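Pre-session checklist for showing the arm a task in the sim room, with my comments
Last updated 16th October

I run through this every time somebody sits down at the Rutar controller to record a run, and I write my grumbles next to each line so the next person gets them too. Irén Gulyás wrote the original list (very short, very stern). The chatter is all mine. Mark each line OK, FIX or N/A and put your initials on it.

1. Emergency stop
Press it, watch the session halt, twist it out again. Yes, even in simulation! The same button goes with the controller when it moves to the real arm at Firkarham, and I want your hand to know where it is.
Result: OK. Cap is a bit stiff, still works.

2. Seat, cable and elbow room
Controller cable goes behind the chair, never across your lap. Put your elbow on the pad before you unlock the handle.
Result: FIX. The pad's worn through on one side and I've asked for a new one. Fold a towel over it for now.

3. Wrist view
Open the wrist view full size and look at it for a good long minute before you move anything. The room leans hard in this view, floor over on the left and walls running off on the slant, and your brain needs time to settle into it. Find the cabinet and the two pictures on the wall and you'll know where you are. Anyone who feels queasy stops right away, no heroics.
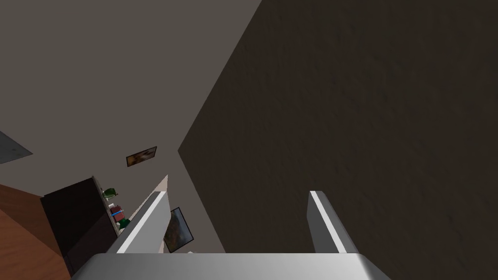

Wrist view, fingers open, looking up past the two pictures.

Result: OK. I was fine, but I'd had breakfast.

4. Fingers open, nothing held
Both fingers spread and a clear gap between them before you start recording. If the last person left the handle squeezed, the recording starts with a sudden snap open, and then the robot learns the snap along with the task. We lost most of a set in December to exactly that and I'm still cross about it.
Result: OK.

5. Landmarks
Say out loud what you can see. I go cabinet, green vases, chair, picture, other picture. It feels silly and it works, mostly because you catch yourself when something has gone missing from the view. Watch out for the big dark brown surface on the right too. It's so plain that it's hard to judge how near you are to it, so come at it slowly and use the edge where it meets the gray wall as your guide.
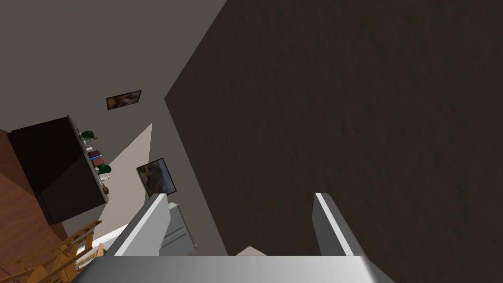

6. Speed limit
Learner setting for anybody with fewer than 4 recorded sessions, me included when I've been away. Check the number on the panel against the card taped to the desk, and if they don't match, the card wins.
Result: OK. The card is coming unstuck.

7. Hand tremor filter
On for remote control, off when you're guiding the real arm by hand. The Michiels notes have it the other way round in one place, so please fix your copy in pen. With the filter on, the fingers lag a touch behind your hand. Don't chase them, just wait.
Result: FIX. Found it off again. Who keeps doing this?

8. Room layout loaded
Make sure you've got the right room. Ours has the white refrigerator with the long silver handles, and the wooden table with the red cup on it. Have a look at the tabletop before you start and write down anything lying on its side, bottles especially, so whoever goes through the recordings later can tell how the table looked at the time.

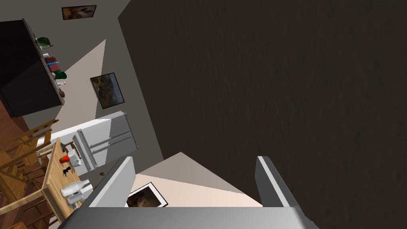 9. Clearance on the slow sweep
Swing the wrist gently from one side to the other with the fingers open. Stop if anything jerks or if the view freezes, even for a blink. A freeze while you're still moving your hand is the thing that worries me most on this whole list, because the arm catches up all at once when the picture comes back. On the real one that's a bruise or worse.

I do the sweep twice, once looking at the fingertips and once ignoring them completely and looking at the room behind.

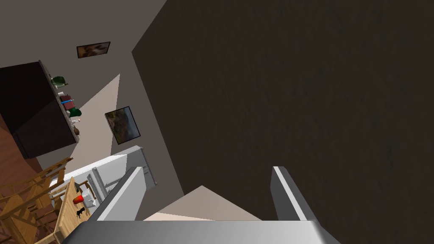
The second pass is the one people skip, and it's where I pick up most of my faults. Go at the pace of somebody carrying soup. If you're guiding by hand over at Firkarham, keep your palm flat on the grip and your thumb outside it, and have a second person standing by the stop.
Result: OK on both passes.

10. Recording space and breaks
You need 800 free on the counter or the Clullier recorder quits halfway and doesn't tell you. I had 1,467 this time, so plenty. Take a break after every 3 runs, and stand up for it, please. Tired hands give wobbly demonstrations and the robot copies every wobble.
Result: OK.

Two fixes still open, the elbow pad and whoever's been at the filter. Initial the sheet and leave it in the tray by the door.

Comments

padfoot_jo: The soup thing helped me so much, thank you! My first sweeps were way too fast.

Wendell: Item 7, might have been me. I switch it off for hand guiding and forget to put it back. Sorry!!

tmarsh: Could the slow sweep go before the layout check? I keep having to go back and look at the table again.

Irén Gulyás: Leave the order as it is. The new elbow pad is in the cupboard.

We use cookies to remember your settings and see which pages get read. By staying on this site you agree to this. Accept / Manage settings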